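4. Publicar uma resposta ou direito de resposta

Esta secção destina-se a editores e chefes de turno que usam o Pridavance, o sistema de gestão de conteúdos do Beteno. Para abrir um pedido novo, consulte a secção 3.

4.1 Anexar a resposta ao artigo

1. Abra o artigo original e escolha Intervenientes > Adicionar resposta.
2. Preencha o nome de quem responde e a qualidade em que o faz (próprio, advogado, porta-voz).
3. Cole o texto integral recebido. O campo aceita até 5 páginas.
4. Selecione Guardar sem publicar.

Nota: o texto de uma resposta não pode ser editado depois de guardado. Para corrigir um erro de cópia, elimine a entrada e repita os passos 1 a 4.

O resumo que aparece no topo do artigo é escrito à parte, no campo Nota do editor, com um máximo de 100 palavras.
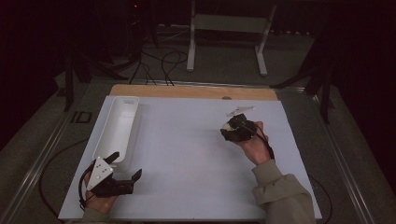

4.2 Enviar para validação jurídica

1. No separador Estado, mude de Rascunho para Jurídico.
2. Indique o prazo de publicação. Por defeito, o sistema propõe as 18h00 do dia seguinte.
3. Aguarde o visto. O botão Publicar fica inativo até lá.

Cuidado: retirar o artigo de linha durante a validação apaga o histórico de comentários. Use a opção Suspender.

4.3 Arquivo

As versões anteriores ficam acessíveis durante 90 dias em Ferramentas > Versões. Passado esse prazo, só a administração as pode recuperar. Os pedidos são dirigidos a Marwa Kabbaj, extensão 28, com a ligação do artigo e a data da versão pretendida.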